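Erst öffnen, dann fahren

Wer einem Roboter das Greifen beibringt, denkt zuerst an Motoren und Kameras. Bei Prokotar beginnt man mit einem Regelheft. Es hat 23 Seiten, und jede neue Kollegin liest es ganz, bevor sie einen Lauf in der Simulation startet.

Die wichtigste Regel steht auf Seite 5: Kein Lauf beginnt mit geschlossenem Greifer. Die Finger sind offen, der Boden zwischen ihnen ist frei, und der Behälter steht schon an seinem Platz. Erst danach darf sich der Arm bewegen. 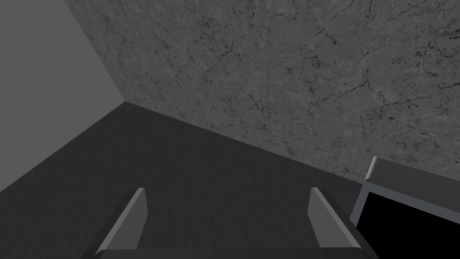 Von Araceli Tlapale
Redakteurin für Technik und Arbeit

In der Simulation sieht eine solche Ausgangslage sehr nüchtern aus: zwei dunkle Finger, ein grauer Boden, rechts unten der Behälter mit seiner schwarzen Öffnung. Gerade diese Nüchternheit ist erwünscht. Je weniger im Raum steht, desto leichter findet man später den Fehler.

Das Heft heißt intern Heno und wurde schon 8 Mal überarbeitet. Die letzte Fassung verlangt, dass auch misslungene Läufe gespeichert werden, mit einem kurzen Satz über den Grund. Früher hat man sie einfach gelöscht. Im Archiv liegen jetzt 1.342 Läufe, und die schlechten werden, so hört man im Team, öfter geöffnet als die guten.

Strittig bleibt die Frage der Wände. Eine Gruppe möchte überall glatte Flächen, die andere besteht auf Mustern wie Marmor, damit die Bilderkennung sich nicht an das Einfache gewöhnt. Das Heft erlaubt im Moment beides, sofern man es vor dem Lauf notiert. Über die nächste Fassung wird im August gesprochen.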